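Home | Club Projects | Bench Tips | Kit List | Contact

Bench tips from the Zimaten robot club

Our plug-in task is so much fun to set up! Start with the power strip lying flat, its long side along the front of the table, and let the left gripper hold the end by the switch.

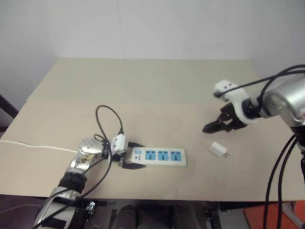 Page last changed: 06/09/2021

Genowefa Nowicki's best tip — loop the wrist cable high, with plenty of slack. Keep the right arm raised while you check the left grip.

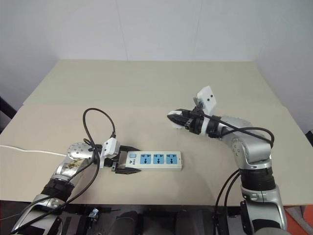 Before you pack up

Park both arms and coil the loose cords.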